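# What Is Fasting?

Fasting means going without food, or without some kinds of food, for a set time. People do it in many religions. Muslims fast from dawn to sunset during the month of Ramadan. Jews fast on Yom Kippur. Many Christians fast before Easter.

In the Ethiopian Orthodox Church, people who are fasting don't eat meat, milk, butter or eggs. They eat beans, lentils, vegetables and flat bread called injera. On many fast days they also wait until the afternoon before they eat anything.

## Who has to fast?

Small children don't. Neither do people who are sick. Tolera Negussie is 13 and started when he was nine, with one morning a week. His grandmother, Adanech Gudeta, has kept every fast since she was a girl. The long one before Easter often starts in March or late in February.

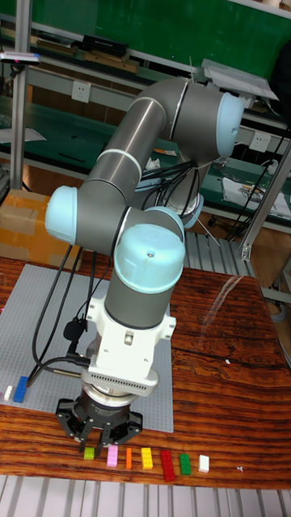 ## Why do people do it?

Different people give different answers. Some fast to say sorry to God for things they have done wrong. Some do it to remember a person or a story from their holy book. Being hungry can also remind you of people who don't have enough to eat, and many families give away the money they would have spent on food.

Adanech says she prays more when she is fasting. Tolera says that mostly he thinks about lunch, and his grandmother told him that is normal at first.

## What happens at the end?

There is usually a big meal. At Tolera's church in Lumby, the Easter service goes on late into the night. After it, 177 people ate together last year. They had chicken stew with boiled eggs in it.

## Words to know

**Dawn:** when the first light shows in the sky.

**Lentils:** small, flat seeds you cook and eat.

**Service:** a meeting in a church to pray and sing.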